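Service Robotics for Buyers, Unit 3: Reading a Two-Arm Table Kit
Notes by Manju Thakur

We continue with the Pullbridge kit. The brochure calls it "a complete bimanual workcell." What you get is two arms, a frame to hang them on, and enough cable to moor a ferry. The brochure photographs very little of the cable.

Last time we covered price. Now for the part the sales rep skips: whether the arms get in each other's way. Mounting them on opposite sides gives each one a clear route to the middle of the table, and then puts both in the same small piece of air. Look at the elbows before you look at the grippers. An elbow needs room outside the table too, and your floor plan should say so.
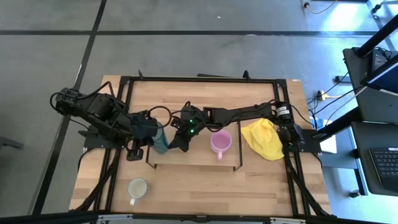 Does the quoted price include setup?
Setup is a separate line on the Pullbridge quote, billed by the visit, and three visits are typical. Ask for the travel charge in writing.

Maksym Hutsuliak's review in the reader (p. 147) is kinder to the kit than I am. He likes the frame, and so do I. Frames are easy to like. His test used one mug on a bare table, which is the robotics version of a driving test in an empty parking lot. A raised shelf makes things harder. There is now an over and an under, and an arm that comes down from above has to decide what to do about the under.

Cloth is worse. A mug keeps its shape between attempts and a cloth doesn't, so don't average the two into one success rate. Vendors love to.
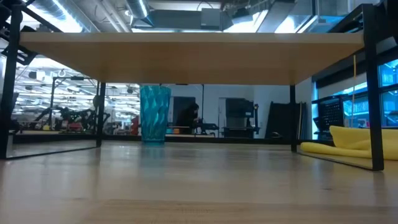
CLEARANCE AND REACH

A tall tumbler under a low shelf is a fair thing to ask a vendor to fetch. With the rim that close to the board, a grip from the top is out, and the arm has to come in from the side. Ask to see that done 50 times, with the failures left in. Linura will send you such a log if you nag. Pullbridge sent Rizal Sutanto a video with music.

For next time: read the Linura quote, find the service clause, and work out who pays when a gripper meets the shelf. Bring it on one page.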